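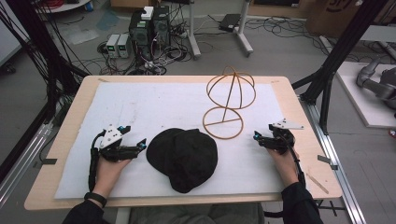 Dymphna Cronin says I'm out of my mind if I think Lindow makes the playoffs with that bullpen. Her words were worse. Fine. Still going to the games.

Wednesday, July 3, 2024
By Vaida Ramanauskas

Quick one before work. Prustden last night, 2,458 in a park that holds 3,000, decent for a Tuesday. Lost 7-6. Had a four run lead going into the eighth and gave back every bit of it — walk, walk, bloop, then a double off the wall in left that I can still hear.

Karagiannis went six innings and only needed 76 pitches. Looked great. Fastball down, hardly anything hit hard, and then he's sitting in the dugout with a jacket on.

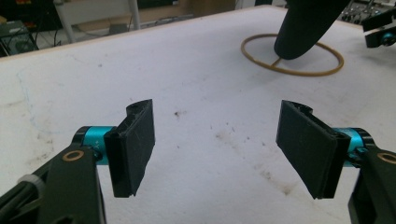
So why pull him there? The manager said after the game that he's on a short leash until the elbow is right, becuase he missed all of January and started throwing late. OK. I get it. Doesn't make the eighth any easier to sit thru.

Ovivitz comes in tomorrow for the holiday game, fireworks after. They can't hit lefties and we have exactly one who throws strikes. Getting there early for parking.

4 comments
11 shares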